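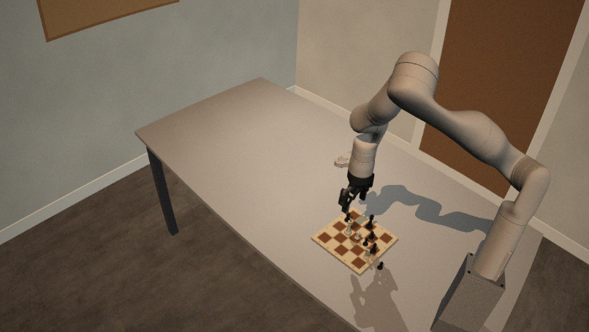 The question of how long a town library should allow its readers to keep a book was raised again in Grasley this July, and I have been asked by several correspondents to set down my position. I do so here in a private capacity. The views are mine alone and do not bind the reading circle to which I belong.

Under the present rule, a borrower may keep a volume for 4 weeks and may renew it twice. The fine for a late return was removed some years ago. It was replaced with a block on further loans, which is lifted as soon as the late book comes back. I supported that change at the time and I support it now. A fine of a few cents a day raised very little money and kept a number of families away from the desk altogether.

The proposal now before the town is to shorten the loan period to 2 weeks for all books, including those that no other reader has requested. I consider this a mistake. A long novel read in the evenings, after work and supper, will often take a month. The reader who must return to the desk at the halfway point will in many cases give the book back unfinished. I did so myself with the second volume of the Wutberg history, and I have not taken it out again.

## The matter of requested books

It is fair to say that popular titles are a separate case. When the new Omoregie novel arrived, the waiting list reached 60 names, and the library owned 2 copies. A reader near the bottom of that list could expect to wait for years under the current rule. A shorter loan for such titles is reasonable, and I would go further and allow no renewal at all while others are waiting.

The Waretti branch has followed this practice for a long time. A colored slip is placed inside the front cover of any book with a waiting list, and the due date is stamped on it in red. Readers there have accepted the arrangement with little complaint. The slip costs almost nothing and can be taken out when demand falls. 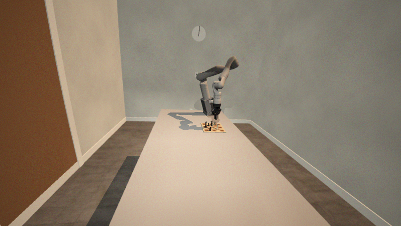

## Renewal by telephone

I would also ask that renewal by telephone be kept. The notice posted at the front desk suggests that it may be ended in favor of the online account. Many older borrowers in Grasley do not use the online account and do not wish to. The telephone line is open until five in the afternoon, and in my experience it is answered promptly and with courtesy.

Should the line be closed, a printed renewal card could be offered in its place, to be left in the book drop at any hour. 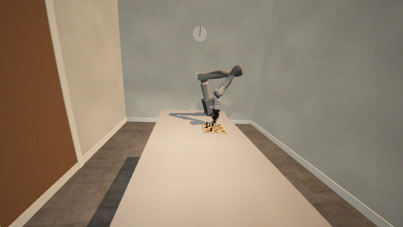

Such a card was in use when I first joined the library, and I still have one of mine, tucked into an atlas. It asked for the name of the borrower, the title, and the date due. The form could be brought back without alteration.

Written comments on the loan period may be handed in at the main desk until the end of the month. They should be signed and should state which branch the writer uses. I have submitted mine, in somewhat shorter form than the above, and I have asked that the large-print shelf be exempt from any change.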